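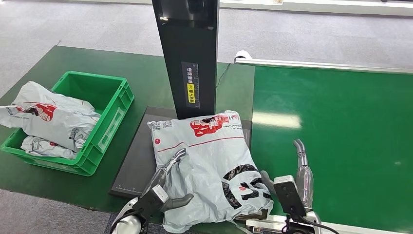
Every new piece of kit on the intake desk is supposed to save us time, and I've been around long enough to wait for the numbers. Clovow says the scanning column will let us book in 2,000 bags a month without anyone keying an address. Fine, for boxes. But most of what we get is the soft gray-white courier stuff, and a full one of those doesn't lie flat for anybody. It bulges, it hangs over the front of the plate, and the printed label up near the top edge goes wherever the plastic goes. The strip on the pillar asks for the waybill face up, with a ruler running down beside the words. A ruler is good for cartons. I'd like someone to show me how it measures a pillow.

Krystyna Lis tells me the trial batch of 200 went well. I asked how many of those were bags and how many were boxes, and I'm still waiting to hear. Bartosz Pietrzak would also like the green crate kept for bags only, with the tops tucked in so they don't flop over the rim. I agree with him on that one, and it costs nothing.

Then there's the floor. Frade promised the green finish would "brighten the whole work area," and it's certainly shiny.

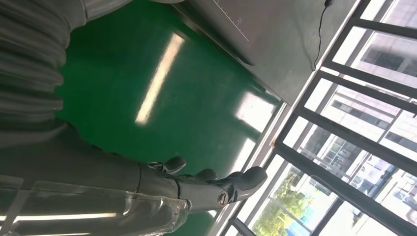

Ceiling lights in the green floor, window side.

Whether anyone can read a label better because of it, I have my doubts. Miłosz Chmielewska likes it and says I should give it until September. All right. In the meantime, if you get a bag that won't scan, write down what kind it was and leave the note with Krystyna. Four lines will do.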